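Prevell home simulator: notes after a month

I've been running the Prevell home simulator since June. It's a software kit for testing household robots in rendered apartments before you put code on a real machine. I paid $219 for the single-seat license, which comes with 20 apartments and a year of updates. The Britmont pack adds 12 more, but I haven't bought it.

Setup took an evening. The installer wanted a newer graphics driver than the one I had, and the manual doesn't say so. Kamlesh Dubey, who I share a workbench with, had his going in under an hour, so your luck may vary.

Most of my time has gone into doorways. My test is simple: start in one room, go through the door, head down the hall and stop at the far end without touching anything. I ran it 200 times with different starting positions. 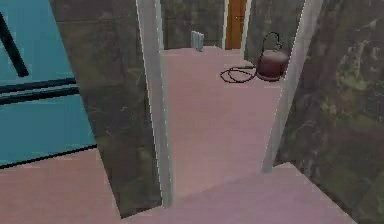

Cords on the floor were the main problem. My planner treats anything that flat as floor, so it drove straight over them until I changed the height cutoff. I would much rather find that out in software than with a cord wrapped around a real wheel.

The textures are the weak part. Walls and floors get odd finishes, and a pink floor with stone walls doesn't look like any place I've lived. You can turn the random finishes off in the settings, but my detector did better with them left on.

Support answered both of my emails the next morning. I'll keep the license for now and try the Ragnarsson arm model next, once the gripper update is out.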